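### 3.2 Ceasefire monitoring along the Dralent line

The agreement signed at Irness divided the border district into two zones, with the Dralent river as the boundary between them. The northern zone was to be patrolled by the joint force and the southern zone by the regular army of the host state. Neither side was allowed to bring artillery within range of the river, and both agreed to report any fire across it on the day it happened.

Our main source for what followed is the incident log kept by the monitoring mission at Drusstead. The log opens in November, when the mission took over the former customs house, and contains 2000 entries up to the close of our study on 23/05/2026. Each entry gives a place, a time, the type of weapon where known, and the side that made the report. The mission did not assign blame in the log itself. Judgements of that kind went into a separate confidential annex, to which we had no access.

Most of the entries are minor. They record single shots, flares, vehicles stopped too near the bank, and arguments at crossing points over papers or fuel. We set these aside and coded only the events in which fire was exchanged or an armed group tried to enter the other zone. This left 88 events. We refer to the first type as "harassing fire" and the second as "infiltration", following the mission's own terms, although the mission was not always consistent in using them. Where an entry used both terms, we coded it as infiltration.

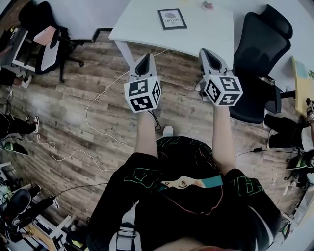

**Figure 2.** Two hand-held grippers with marker cubes, seen from directly above.

The 88 events are not spread evenly along the river. The stretch below the Onu bridge, where the banks are low and the water can be crossed on foot in the dry months, accounts for more than half of them. The stretch above the bridge is steeper and was mined by both sides before the agreement. It was quiet for most of the period, and several of the events recorded there were later traced by the mission to smugglers who had no link to either force.

Official statements give a different picture. The defence ministry of the host state issued a press notice for nearly every event in the southern zone, usually on the same day. These notices have a fixed form. They name the zone, state that an attempt to enter it was stopped, and give a number of fighters killed or captured. They rarely mention losses on the ministry's own side. The joint force issued far fewer notices, and those it did issue tended to deal with damage to farms and wells.

We compared the ministry's notices with the log. In 19 cases a notice described an infiltration for which the log had only harassing fire, or had no entry at all. Some of these may be events that the mission missed. Its patrols did not go out after dark, and the post at Onu was closed for part of the winter when the road flooded. Other cases are harder to explain in this way. In 2 of them the mission had a patrol at the stated place and time and reported nothing unusual.

We do not claim that the ministry's figures were invented. Local commanders on both sides had reasons to report contact with the enemy, and a burst of fire in the dark can easily be taken for the start of a raid. The ministry also used a wider meaning of infiltration than the mission did, and counted groups seen on the far bank if they were judged to be preparing to cross. When we apply this wider meaning to the log, the gap becomes smaller but does not close.

The timing of the notices is also of interest. They became more frequent in the weeks before each round of talks at Irness and dropped away once the talks had opened. The log shows no such pattern, with harassing fire in particular running at much the same level before, during and after the talks. The joint force's notices are too few to test in the same way.

Two limits of the data should be kept in mind. The log depends on what the parties chose to report, and the joint force stopped reporting for a time after the dispute over the Onu crossing. The location given for an event is also that of the post that reported it, which may be some distance from where the shots were fired. For this reason we make no use of exact positions and work only with the stretches above and below the bridge. Section 3.3 turns to the effect of the events on civilian movement between Drusstead and the villages on the southern bank.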